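Pirkero项目桌面清理任务软件部分进展报告
提交单位:Skuldale控制软件组
报送:Falstead基金项目管理处
日期:2018年11月19日

一、本期工作范围

本期工作集中在抓取规划、投放动作的状态机以及日志工具三部分。硬件配置与上期报告一致,未作改动。测试任务为单臂拾取桌面废弃物并投入翻盖垃圾桶,桶盖在任务开始前已打开,开盖动作不在本期范围内。

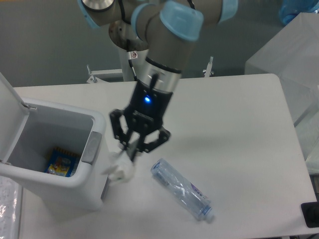
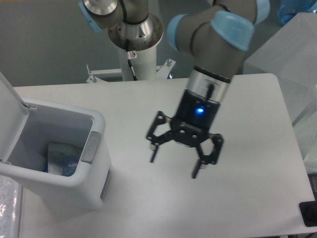 图1 夹爪夹持白色褶皱物,桌面右侧为横放的透明水瓶;图2 夹爪张开,悬于桌面上方。两图左侧均为开盖的垃圾桶。

二、感知模块

分割模型已替换为第二版,训练集新增300幅标注图像,主要补充透明瓶体和白色软质物体两类。白色物体与白色桌面对比度低,旧版模型常将其边缘并入背景,导致抓取点偏移。新版在掩膜输出之后增加了深度梯度校验,掩膜边界与深度边界不一致时,该目标降级为待确认,由规划器重新请求一帧。

透明瓶体的深度缺失问题仍未解决。目前的做法是用桌面平面拟合结果加固定高度偏置代替瓶身深度,对横放的瓶子可用,对竖放的瓶子误差偏大。桶内物体不参与目标检测,桶口区域由静态掩膜屏蔽,桶的位置变动后须重新标定该掩膜。

三、规划与控制

轨迹规划沿用Chatzigeorgiou规划库,接口层重写。原接口每次请求都重建碰撞场景,现改为增量更新,仅在目标列表变化时刷新。垃圾桶的碰撞模型由单个长方体改为桶体与竖起的桶盖两部分,此前规划器会生成从桶盖上沿擦过的路径。

夹爪闭合判据由单一位置阈值改为位置与电流联合判断。软质薄片夹紧后指间距接近零,旧判据将其误报为空抓,并触发不必要的重试。联合判据上线后,误报明显减少,但极薄的塑料膜仍有漏判。

投放状态机共分接近、张开、撤离几个状态,各状态均设超时。张开后增加一次图像确认,检查指尖是否仍有粘附物;确认失败时夹爪在桶口上方重复开合一次,再失败则停机等待人工处理。

四、测试情况

本期共执行200次完整拾放循环,人工介入21次。介入原因按日志归类,以透明瓶体抓取点高度错误为主,其次为薄膜类物体漏判,其余为通信超时。通信超时集中出现在日志写盘期间,已将写盘移至独立线程,修改后的版本尚未做长时间运行测试。

日志工具现可按循环编号回放关节轨迹、夹爪电流和对应图像,时间戳统一取自控制器时钟。图像与关节数据的对齐偏差在回放界面中直接显示,便于排查。

五、未完成事项

1. 竖放透明瓶体的深度估计。
2. 桶口静态掩膜的自动标定,目前依赖手工框选。
3. 规划失败时的错误码细分。现有错误码不区分无解与超时,给日志归类带来额外工作量。

六、下一阶段安排

下一阶段至次年3月结束,拟先完成错误码细分与掩膜自动标定,再处理透明瓶体问题。后者有两种备选方案:多视角融合,或接触式探测后修正高度。两种方案均不需要新增硬件,多视角方案会延长单次循环时间,需在选定前与贵处确认节拍指标是否允许放宽。本期经费支出在预算之内,明细见附表。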